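Workshop Tips: When the Arm Won't Let Go

Our bench arm, a Stultora, stopped in February with its fingers closed on a bracket inside a machine we were servicing. It picked 11 at night to do this. The screen said "Grip fault 56," and the manual's advice for fault 56 was to clear fault 56. A few things we now do differently.

Don't pull. Everyone pulls. The motors hold, the bracket doesn't, and you end up straightening sheet metal with pliers and bad language.

Unplug the machine you're working on before you go near the arm. Killing power to the arm first feels right, but ours sags when the brakes let go, and a sagging gripper over a live board is a poor way to learn which parts matter.

Treat big capacitors as charged, even with the cord in your hand. Wait as long as the service sheet says, then check with a meter. Keep your rings in your pocket.

Put something under the wrist before you release the joints. We use a Frimpong stool and a folded towel. The Clulex stand made for the job cost more and is holding up a fern.

Learn where the hand release is while nothing is wrong. On ours it hides behind a cap that takes a hex key, so the hex key now hangs on a string.

Look over any foam or rubber seal before closing up. A torn gasket buzzes for years, and you will blame the fan.

Turn the grip force down for thin metal. Ours was set to 100, a number chosen by Jacobus for a stubborn jar lid. Start at 6 and work up.

Write the fault on tape and stick it to the arm. Somebody will otherwise switch it back on "to see."

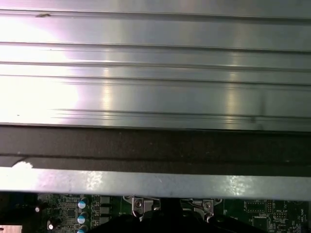 By Palesa Mthembu, Workshop Pages

Palesa fixes things at the Stiltamow tool library, and would like the pliers back.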